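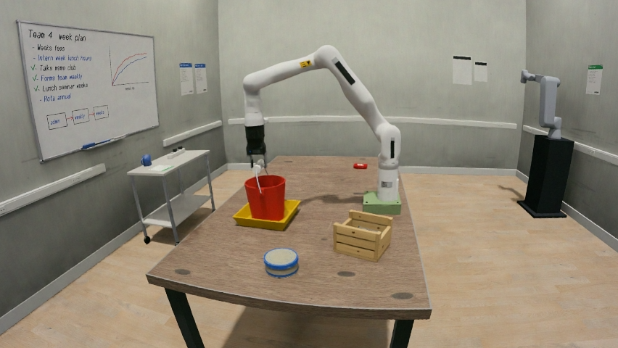

Garkex arm cell, upkeep meeting
23 Feb 2019

Present: Ainhoa Bermúdez (chair), Tejada, two from the night crew

1. Gripper
Great news to start with: the new finger settings are in and the bucket lift ran 200 cycles on the bench without a single dropped handle! Tejada wants the closing force kept at 65 percent for now. Agreed.

2. Base bolts
Ainhoa went over the green base with the torque wrench and found one bolt a touch slack. Tightened and paint-marked. She'd love to see this on the weekly sheet (everyone said yes before she'd finished asking). Tejada to add it.

3. Wrist grease
Next due at 3,000 hours. The Prostetti grease has been lovely to work with, so we're ordering 6 more tubes. Night crew to place the order.

4. Tray position
Long and lively talk about the yellow tray. It can sit at an angle as long as the pick point is taught again after any move. Night crew asked for corner marks on the table. Ainhoa will try tape first.

5. Satidgate software
Backup of the current program comes first, then the update in March. Tejada very keen to try the new slow-approach mode on the bucket.

Open: spare fingers, price still to come.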